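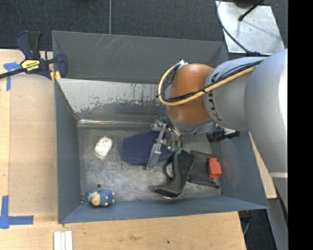 What Happens to the Pickers?
Project report, Work and Technology seminar
Chia-hao Man and Sumathi Mudaliar

1. Why we did this

Our first proposal was called "The Future of Labor." Our instructor wrote "whose?" in the margin, so we went and found some. Narlow is a returns warehouse where people take mixed odds and ends out of bins and sort them. In December it began trying out a KUKA arm with a gripper for part of that job. We visited on 3 afternoons and talked to anyone on break who would put up with us.

2. What the job was

A picker on the old line handled up to 100 bins a shift. The work was dull and hard on the wrists, and people had strong opinions about the radio. Training took a morning, most of it about parking.

3. What the job is now

Pickers on the trial line are called "cell attendants." The pay is the same but the title is longer. They fill the bin, watch the arm, and step in when it gives up on something. Small, oddly shaped items lying at different angles are the hard part, and returns are mainly that.

We asked for one word to describe the new work. The most common answer was "waiting." One woman said her wrists had stopped hurting and her neck had started.

4. Survey

We handed out 69 forms and got 40 back, one with a lunch order on it. Most people liked lifting less. Most also missed talking, as attendants stand one to a cell while pickers used to stand side by side. Fear of losing the job came up less than we expected from our reading, though we did hand out the forms in front of a supervisor. We would not do that again.

5. Limits

It was one site and a short trial, and neither of us has ever worked a full shift in a warehouse. Sumathi tried sorting for an hour and was asked to speed up. The interview notes are in Appendix B.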